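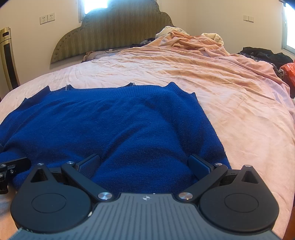 Blue knit sweater on a pink sheet

Is the Bridholm "complete" edition really complete?

papercut_anna
10 December 2018
Zedine is pushing the new Bridholm audio biographies at me every time I open the app. The one I'm looking at is the life of a state court judge, sold as "the complete and definitive account." I own the hardback. It has more than 100 pages of notes, plus a long appendix on the railroad cases, and I can't see how all that fits in the running time they list. Has anyone here listened all the way through? I don't want to spend a credit on a cut-down version with a nice cover.

oldstacks
Notes never get read aloud in these. I wouldn't call that abridged. Would you want to hear page numbers for hours?

papercut_anna
No, but a lot of his notes are arguments with other historians. Some run half a page. And the appendix is a chapter in all but name.

marginal_gains
I have it. The appendix isn't there. Chapter 6 also sounded short to me, so I followed along in the library copy, and the whole section on his early law partnership is gone. There's one linking sentence that isn't in the print book at all. Somebody wrote that and somebody paid for it.

tollbridge
Are you sure you had the same edition? The paperback was revised. I remember the partnership section being trimmed there because a family objected to it.

marginal_gains
Could be. Mine was the hardback. But then the store page should say it's made from the paperback, and it doesn't. 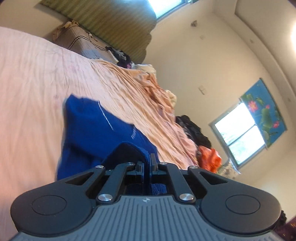
A fold of fabric, pinched

oldstacks
I think people go looking for a plot. Bridholm is a small outfit, they recorded whatever text they had rights to. The narrator is very good, by the way, especially on the dissents. He doesn't put on a courtroom voice.

papercut_anna
A good narrator doesn't answer the question. And "definitive" is a word the publisher picked, so I think it's fair to hold them to it.

dustjacket77
I gave up on "definitive" years ago. Every judge gets a definitive life about every ten years and each one says the last one missed the man. Then you read it and it's the same 4 anecdotes about him walking to work in the rain.

tollbridge
That's unfair to this one. The chapters on the water rights cases use letters that weren't open before.

dustjacket77
So says the blurb. I looked up two of those letters and both are quoted in the old Gradano Press life. Not at length, I'll give you that.

tollbridge
Two letters out of how many?

dustjacket77
Two is what I had the patience for.

marginal_gains
Back to the audio – I wrote to Zedine and got a form reply saying the length "reflects the publisher's production." So I wrote to Bridholm. They sent me on to Sisodia, the studio that recorded it. No reply from them yet. I sent mine in February and I'm not holding my breath.

oldstacks
You can return it on Zedine if you've played less than 10 percent. Try the sample and the first chapter and see.

papercut_anna
The cuts are in the middle, though, so the first chapter won't tell me much. I'll check the paperback against my copy before I do anything. If the partnership section is missing there too, I'll come back and say so.

tollbridge
Please do. If I've got the family story wrong I'd like to know.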